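Weight limit on Tak River bridge to drop in September

Posted 4 August 2023

Trucks with a gross weight above 15 tons will be barred from the Pirkus Road bridge over the Tak River from early September, the Grendell public works department said in a notice to property owners and carriers. The present limit is 45 tons. Cars, pickups, school buses and most delivery vans are unaffected.

The restriction follows a load rating completed in the spring by Endent, the engineering firm that holds the town's bridge inspection contract. The rating found that the two outer girders in the second and third spans can no longer be credited with the capacity assumed when the present limit was posted. The inner girders, the piers and the abutments were rated as adequate for current traffic.

The bridge is a six-span steel girder structure with a concrete deck. It carries two lanes and one sidewalk and is 700 feet long between abutments. The deck was overlaid once, and the overlay added dead load that was not entered in the older calculations. The new rating includes it.

Section loss

According to the summary attached to the notice, the loss of steel is concentrated at the girder ends below the expansion joints. Water and road salt pass through the joint seals and collect on the bottom flange, where the paint has failed. Ultrasonic thickness readings were taken at each bearing and at the third points of every span, for a total of 1,275 readings. Most were within the tolerance for the original plate. The low readings fall in a narrow band on the upstream side and a smaller group downstream at the second pier.

Web thickness governs the rating at these locations. Bending capacity at midspan was also checked and did not control. Fatigue was reviewed at the welded cover plate ends, and no cracks were found by visual inspection or dye testing. Endent recommended that the cover plate ends be looked at again in twelve months, half the normal interval.

The summary lists the posting as an interim measure. It would stay in force until the girder ends are repaired and the bridge is rated again. The firm did not recommend closing the bridge or reducing it to one lane. A single-lane arrangement along the centerline was examined as a way of keeping the higher limit. It would have moved wheel loads off the outer girders, but it required temporary signals at both ends, and the queue on the east approach would have reached back past the rail crossing at busy times.

Detour

Loaded trucks will be sent north on Grendell Avenue to the state highway bridge, then back along the river on the county road. Signs will be placed at four decision points, including one far enough out that a driver arriving from the highway can stay on it. The detour adds six miles to a trip between the Pirkus Road industrial area and the rail yard.

The county road section has one restriction of its own. A culvert south of the fairgrounds has a low headwall close to the pavement, and oversize loads will need a separate permit to pass it. The department said it would issue these at no charge while the bridge posting lasts. Applications go through the existing permit counter and take two working days.

Fire engines present a separate case. The town's ladder truck is heavier than the new limit and will be dispatched by the highway bridge for calls east of the river. Both pumpers are heavier as well, but Endent ran a check on their axle spacing and found that a single pumper may cross at low speed with no other truck on the bridge. The fire department has amended its run cards to match. The east side station already holds one pumper, and the change mainly concerns second-due equipment.

Garbage and recycling trucks will cross empty only. Collection on the east side will be done in a different order, with trucks leaving full by the county road. Pickup days stay the same – pickup times may not.

Repair options

Two methods of repair are under study. The first is conventional: grind the corroded area, bolt new steel plates to both sides of the web, replace the bearing stiffeners and repaint. The second uses a concrete encasement at each girder end, tied to the remaining steel with welded studs. Encasement is faster and needs less overhead work above the water, but it hides the steel from later inspection. Plates stay visible and can be measured.

Either method depends on new joint seals. The department intends to bid the joints as part of the same contract and to extend the deck drains, which at present discharge onto the pier caps. The existing downspouts are four inches in diameter and several are blocked with sand. A maintenance crew will clear them before winter.

Work over the river is limited by the permit to the low-water season. If the plate option is chosen, fabrication drawings would be prepared over the winter and the work bid in early spring. The department gave no cost estimate in the notice. It said that a figure would be published with the draft design, and that an application for state bridge funds has been filed in the meantime.

Traffic counts

Tube counters placed on both approaches in the spring recorded 1,371 heavy vehicles over one week. Tube counts sort vehicles by axle number and spacing and give no weights, so the share of these that would exceed the new limit is not known. A truck with five axles may weigh less than the limit when empty and well over twice the limit when loaded.

The department had asked the larger shippers on Pirkus Road for weigh tickets and received a partial set. Bulk materials account for most of the heavier loads in that set. Trailers leaving the packaging and parts plants tend to fill by volume before they fill by weight, though even a light trailer with its tractor is usually above 15 tons.
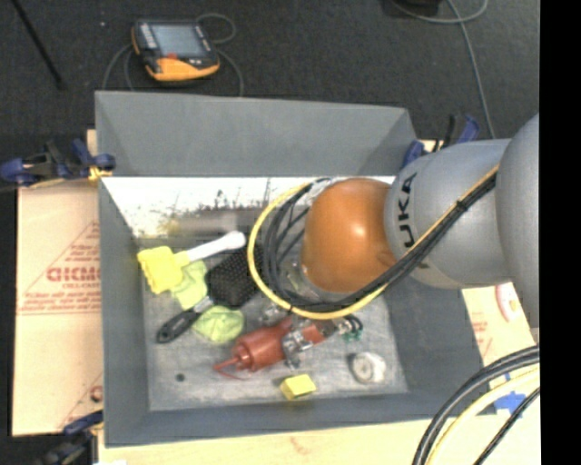 Kyung-tae Ma told the public works meeting that the detour mileage in the notice was measured from the wrong end of Pirkus Road, and that for a truck starting at the south gates the added distance was closer to eight miles each way. He asked that the department publish both figures and that the signs on the county road be in place a full week before the limit takes effect, “so that drivers have seen them once before they need them.” He also asked whether the limit would be stated by gross weight alone or by axle count.

The department replied that the posting will use the standard silhouette sign, with separate values for single-unit trucks and for tractor-trailers. The 15-ton value in the notice is the lower of the two. The value for combinations was still being checked, the reply said, and may be set slightly higher on account of the longer axle spacing. Until the signs go up, carriers are asked to plan on the lower value for all vehicles. The distance from the south gates will be added to the detour map.

A second question concerned snow plows. A loaded plow with sander exceeds the limit, and the bridge deck ices earlier than the approaches. The department plans to use a lighter truck with a smaller hopper on the bridge itself and to refill it at the west side salt shed. The same truck serves the parking lots at the town offices, which will be plowed later in the sequence than last winter.

Enforcement will be by the sheriff's office, using portable scales at the pull-off west of the bridge. Written warnings will be issued for the first two weeks. After that, the ordinary overweight schedule applies, with the posted bridge limit as the base figure.

Bridge monitoring will begin at the same time as the posting. Endent will fit tilt gauges at the second pier and strain gauges near the bearings on the upstream girder, with readings sent to the department once an hour. The gauges are intended to record whether the girder ends are behaving as the rating model predicts under the traffic that remains. They are not an alarm system, and the monthly walk-through by department staff will continue.

The full load rating report, including the thickness tables and the girder numbering plan, can be read at the public works counter and at the Grendell library. The detour map will be mailed to all addresses on Pirkus Road. Comments on the repair options may be sent to the department in writing until the end of September.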